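The Testivum contract came in February and by the time the leaves went we had a new word for our jobs. Reviewers. Rosalía Bustamante used to pull 2,000 cabinet doors a year on the Trosley line, by hand, left hand mostly. Now she sat at a screen and said yes or no.

Morning run. Simulated room, brown floor, pale cabinet. Approach the handle, close, pull. Yes or no.
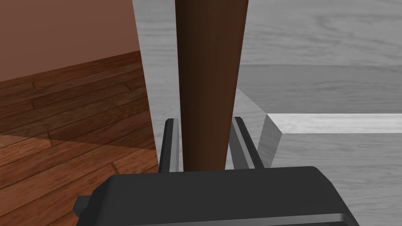
She marked it slow and moved on. Slow was a kind of no, but the machine got paid attention for it, wich was more than she ever got for slow. There were 19 of us on the floor once. Now six, plus the humming.

Renaud wanted notes. Not just yes or no — why. So she typed why. Comes in too square. You have to let your wrist go soft before you touch a thing. She deleted that. Typed it again. Sent it.

Lunch, ten minutes, standing up. Back to the room with the door.
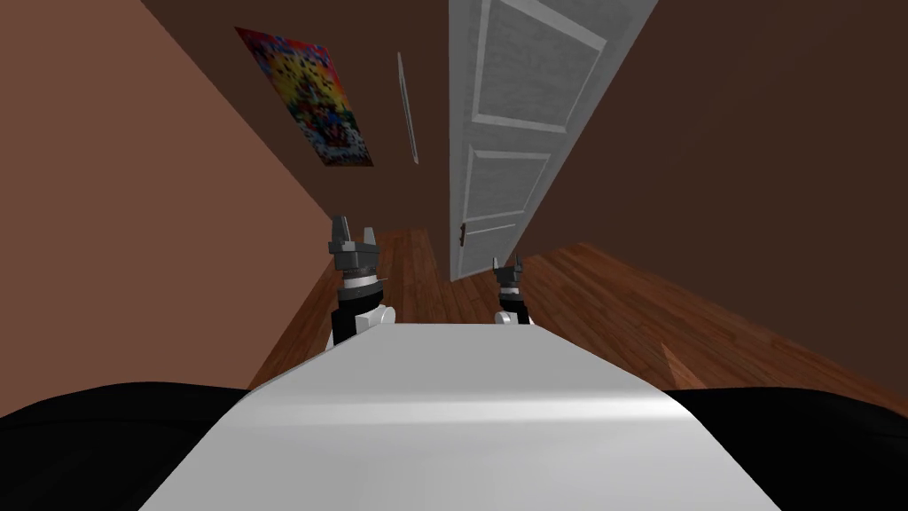 Renaud said over the partition that she was teaching it her own hands, and did she know that, and had anyone put it in her pay. She said no. He said he'd ask. Neither of them belived he would.

Three o'clock. Her wrist didn't hurt. First year it hadn't, and she kept rubbing it anyway, the old spot under the thumb. Her daughter had asked what she made at work now. She'd said doors, same as always.

Next run loaded. She leaned in. 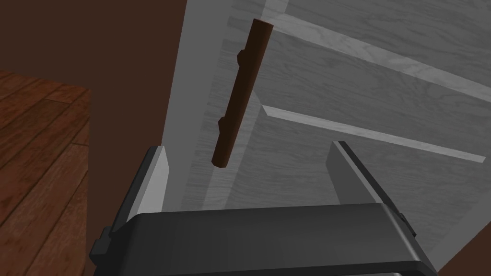
Handle and gripper, before contact.

Soft, she said to the screen. Go soft. And waited with her finger over the key.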